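Reading time: 6 minutes

Notebook, 12th April
Celtport bench, house rules for the arm cell, second go

Good day today. I finally sat down with the rules we have been scribbling on the whiteboard since July and tried to turn them into something we could follow without asking each other. The Flallham people want to use the same set when they start their own runs, so it has to make sense to someone who has never stood at our bench. I went through the old list, threw out what we never do, and tested most of the rest in the simulator before lunch.

First thing, naming. We had three words for everything. One config said "tool end", one said "wrist", and the log writer said "flange", and they did not all mean the same point. From now on the flange is the mounting face and nothing else. The tool point is whatever the tool file says it is. If you mean the housing, write housing. I changed it in the Siltis config and fixed the two scripts that broke straight away. There will be others. If a script complains about "wrist_z", that is why, and please fix it properly and don't add an alias!

Second, the layout rule. The old version said "set out objects neatly", which is useless. Neat for whom? A row of things all square to the table is about the easiest job you can give the planner, and it tells us very little. The new version:

- Objects go down at any angle, and nobody straightens them afterwards.
- At least one object must be partly behind the arm from the main view at the start of the run.
- Mix tall and flat. Upright things get knocked, flat things get missed.
- Keep the start layout in the run folder, saved before the arm moves, never after.

I love the second one. We used to avoid it by habit, parking the arm well clear so every object was in full view, and then wondering why the bench results looked so much worse than the simulated ones. Of course they did. On the real bench the arm is in the way half the time.

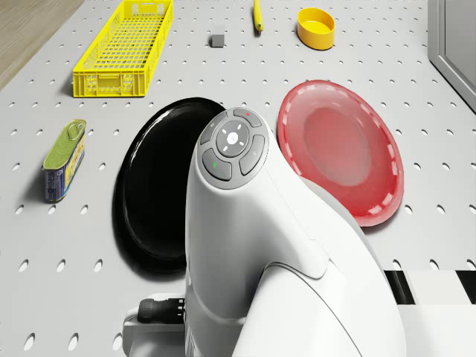
Plates deserve their own paragraph. A glossy black plate and a see-through red one are both hard, for different reasons, and I want both kinds in the standard set and not swapped out when they get annoying. With the black one the trouble is the rim: you get a highlight on one side and not much anywhere else, so the edge finder latches on to a short arc and guesses the rest. With the red one the middle is paler than the rim and the table wants to show through, and the segmentation sometimes decides the plate is a ring. Rule: when a plate is partly covered, the mask has to be scored on the part you can see AND on the full outline, as two separate numbers. We have been averaging them. Please stop, me included.

Same goes for the perforated table. Somebody suggested a plain grey top in the simulator to speed up the renders. I tried it and yes, it is quicker, but the holes are a real nuisance for depth and for picking up small plain things like the grey cube, and the holes are what we have on the bench. The holes stay.

Third, the status lights. This one started as a grumble and turned into my favourite rule of the lot. We have all been reading coloured dots on arms as if red means stopped and green means go, and I went through our own notes to find where that was written down. Nowhere! We had simply picked it up. So:

- Never take the state of an arm from the colour of a light alone. Read it from the controller.
- In the simulator, lights are paint unless the model file ties them to a state. Assume paint.
- Training notes must say what each light means on that model, with the manual page beside it.

A new person who learns on a simulated arm with a little red dot and a little green dot on it will form an opinion about those dots. Better that we give them the right one on the first day.

Fourth, cables. The simulated cell carries a connector at the base and for a long time we modelled no clearance around it at all, so the planner was quite happy to swing things through the space where a real cable would be. I have put in a keep-out volume that sticks out past the plug. The Steiner bench will need a different shape, their cable leaves at another angle, so the volume lives in the cell file and not in the arm file. I ran 355 starts with it switched on. 30 of them failed to find a plan, against 13 with it off. That is a fair price. I looked at the extra failures one by one and most were reaches low and close to the base, where I wouldn't want the arm going anyway. A few looked like the planner being lazy, and I'll raise the time limit tomorrow and run those again.

Fifth, speed. No change to the limits themselves. What changes is that the limit gets written into the run header by the controller, and the person at the keyboard no longer types it in. We found two runs last month where the typed value and the real one didn't match. No harm done, but the comparison tables were nonsense until we tracked it down.

Things I tried that did not make the list:

Colour matching between the simulated props and the bench props. I spent far too long on yellows. The basket, the bowl and the marker are all meant to be different yellows and under the flat lighting they crept towards each other. It would be nice to have them measured, but as a rule it would only get ignored. I've left it as a suggestion. What does matter is that prompts can't rely on colour alone when several objects share it, so "pick up the yellow one" is now banned from the test set unless we are testing for a question back.

Labels on tins. I wanted a rule that all printed labels have to be readable in the render. Too strict, and it would double the texture budget for no gain on the grasping side. Dropped. If someone starts a reading task we'll come back to it.

A fixed number of objects per run. Dropped too. A minimum, maybe. I'd like to hear from Flallham on this, their table is smaller.

Sign-off is the part I am least sure of. At the moment a layout counts as accepted when 5 starts in a row load without a collision warning. It catches the silly errors, such as a bowl sunk a hair into the table, but it says nothing about whether the layout is any good. I would like a second person to look at each one and write a line about what it is meant to be hard at. One line, in plain words. "Red plate behind the arm, low reach" is plenty. I did this for the layouts from this morning and it made me throw two out, as I couldn't think of anything to write.

Still to do:

- Move the rules out of this notebook and into the shared folder, with version numbers.
- Fix the remaining scripts that use the old wrist name.
- Rerun the failed starts with a longer planning time.
- Ask Steiner for the exit angle on their base cable.
- Check that the keep-out volume shows up in the viewer. It plans correctly but I can't see it, and I want to see it.
- Print the lights rule and stick it beside the real controller.

Really pleased with how the centre of this has come together. The layout rule alone has already turned up a fault in how we seed the start poses (the arm kept drifting to the same side), and that one has been sitting there for months. Fix is half written, in my branch, doesn't pass the tests yet.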